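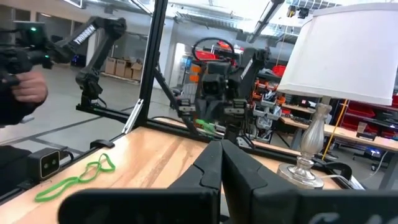
Figure 1. Green rubber band at rest on the wooden tabletop. Look at the twist in the loop.

Materials You Already Own
Notes for Week 3: Rubber
Yuxi Han

We finished last time with steel wire, and it behaved beautifully: double the load, double the stretch, take the load off, back to where it began. Enjoy that memory, rubber is going to mess with it. I love this week. A rubber band is cheap, you have one in a drawer, and it does at least two things that most people would bet money against.

Start with the band in Figure 1. No load on it, and still it isn't a neat circle. It lies in a long, twisted loop. A loose band has very little stiffness in bending, so it will settle into all sorts of shapes on a flat surface, and friction with the table is enough to hold it in many of them. So what is its "length"? You have to decide before you measure anything, and you have to write down what you decided. In this course we use the flattened length: untwist the band, lay it along the ruler, press the two sides together with a fingertip and don't pull. End to end, that is L0.

(People do pull. A tiny tug will change L0 and then every strain you calculate after it is off. Have your partner watch your hands!)

What is going on inside

Rubber is made of very long chain molecules, tied to each other here and there by crosslinks. In a relaxed band the chains are coiled up every which way. Think of a pile of cooked spaghetti that never stops wriggling. When you stretch the band you're mostly straightening coils, and the atoms along each chain hardly get farther apart at all. Compare steel, where stretching really does pull atoms away from their neighbors.

So why does it snap back? There are a huge number of ways for a chain to be crumpled and very few ways for it to be straight. Left to wriggle, it crumples. The pull you feel in your fingers comes mainly from all that random motion. If you have met the word entropy before, you've just felt it with your hands. If you haven't, don't worry, we get to it properly after the break.

The crosslinks matter too. Without them the chains would slide past each other and you'd have something closer to chewing gum.

The lip test

Do it now, at your seat, with a wide band if you can find one. Safety glasses on. Touch the slack band to your upper lip, then move it away a little, stretch it fast, and touch it to your lip again. Warm! Hold it stretched for a while so it comes back to room temperature, let it shrink quickly (keep hold of both ends), and touch again. Cool. Your lip is a surprisingly good thermometer for this.

Now turn it around. If stretching warms it, what does warming do to a band that is already stretched under a weight? Write your guess in the margin before Tuesday. We'll hang a loaded band in front of a hair dryer and see who was right.

Worked numbers

From the demonstration band I used in January, loaded with steel washers on a hook:

Flattened length, L0: 113 mm
Mass of each washer: 35 g
Washers on the hook: 8
Extension at that load: 43 mm

Total mass is 8 x 35 g = 280 g, so the force is 0.280 kg x 9.8 N/kg = 2.7 N.
Strain is 43 / 113 = 0.38. Your steel wire never got anywhere near that.
Force divided by extension is 2.7 N / 0.043 m, which gives 64 N/m to two figures.

Be careful with that last value. For the wire we could call it the stiffness and move on. For rubber it belongs to that one point on the curve. Plot the whole thing and you should see a bend: fairly steep at the start, then easier, then steep again once the chains run out of slack.

Loading and unloading

Add washers one at a time, wait the same interval after each, and read the length. Then take them off one at a time and read again. Plot both sets on the same axes. The unloading points will sit at a longer length for the same load, and the two curves make a thin loop. The area inside it is energy that went into heating the rubber. Same idea as a car tire getting warm on the highway, and a good reason to take the unloading data as seriously as the loading data.

For your lab sheet
- A sketch of your band as it lies before you touch it, twists and all
- L0, and one sentence on how you measured it
- Both curves, axes labeled with units
- Your hair dryer guess, in pen
- The flattened length again at the end, right after unloading and once more before you leave

Bring a band of your own if you like. Old ones from the back of a drawer are very welcome, the crackly kind especially, we'll need them for next week on aging. Check for nicks first, keep your face out of line with the band, and put a folded towel under the hook.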